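My first time voting in Turness

In December I voted in Turness for the first time. I have lived here for six years, but before this I could only watch the elections of other people. I want to write down how it was before I forget the small things.

We were choosing the town council and also answering one question, if the bus line to Surier should be kept with town money. The line costs more than it earns, everybody agrees on that. I take this bus to work, so my opinion was not difficult to guess.

My polling place was the sports hall on Fiston Street. I came at 7:15 in the morning and there was already a line up to the bicycle stands. The woman in front of me had voted in this hall in every election since 2000. She explained to me that the council paper is folded two times and the bus paper only once. I was very thankful, as the poster on the wall said it in such long sentences that I read it three times.

I made one mistake. I brought my residence card and left my passport at home, and the clerk had to look for me in a second list. I was number 87 on it. She put a line under my name with a ruler, very slowly, and gave me the two papers. In the booth the pencil was on a string too short for me, I am left-handed.

In my old country I voted twice, and both times I felt nothing special. In Turness I walked home the long way, by the river, and I called my sister.

The rest of the day was ordinary. I had laundry to do and I listened to the local radio in the kitchen until the results came. 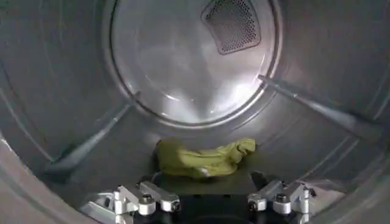
The inside of the dryer, election day.

The bus won by 50 votes. For the council, my list got two seats, one less than they hoped. Turnout in my district was 85 percent, and on the radio they repeated it every half hour.

The new council meets in January and the meetings are open. I would like to go to the first one, if my shift allows it.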